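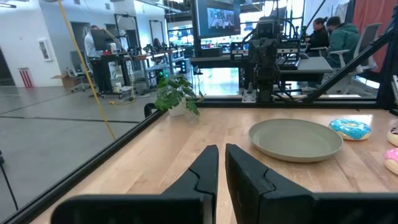
Estíbaliz Cantero wrote in to say that the upload gaps on the Jolter channel in my last post were wrong, and that I had counted a re-upload as a new video. She was right on both points. The corrected version follows, with the method spelled out so that the next error is easier to find.

Jolter is a prank and challenge channel run by two brothers under the name Farniddale. I started logging it because the view counts on the main channel and the second channel, Clollov, stopped moving together. Until March they rose and fell in the same weeks. After that the main channel went flat and Clollov kept climbing.

My log has one row per video: title, upload day, length, views after one week, and whether the thumbnail was later swapped. The old version had 86 rows. One of them was the elevator video, which was taken down over a music claim and put back with a different track. I have merged the two entries and kept the earlier upload day. I also dropped the live streams, which run for hours and throw off the length column. That leaves 65 rows.

With the re-upload merged, the long gap I wrote about goes away. There was no month off. The brothers posted on their usual schedule, and one video was unavailable for part of that time.

The other claim in that post holds up. Videos with a swapped thumbnail do better at one week than videos without one. I would not read much into it. A channel swaps a thumbnail when somebody is watching the numbers closely, and the videos that get watched closely are the expensive ones. The log has no column for budget and I have no way to fill one in.

Several people asked about Iglesias, the editor credited in the older descriptions. The name is missing from the newest 6 videos on the main channel. It still appears on Clollov. The cuts on the main channel have become longer over the same stretch, and the intro card is gone. I don't know whether the editor left, moved over to the second channel, or is just no longer credited. None of the three of them has said anything in a video that I have logged.

Changes to the sheet:

Elevator video: 2 rows merged into one.
Live streams: removed, moved to a separate tab.
Views column: now taken at one week for every row. Some early rows used the count on the day I added them.
Editor column: new, copied from the description text, blank if no credit is given.

Corrections can go in the comments. Please include the video title and the upload day.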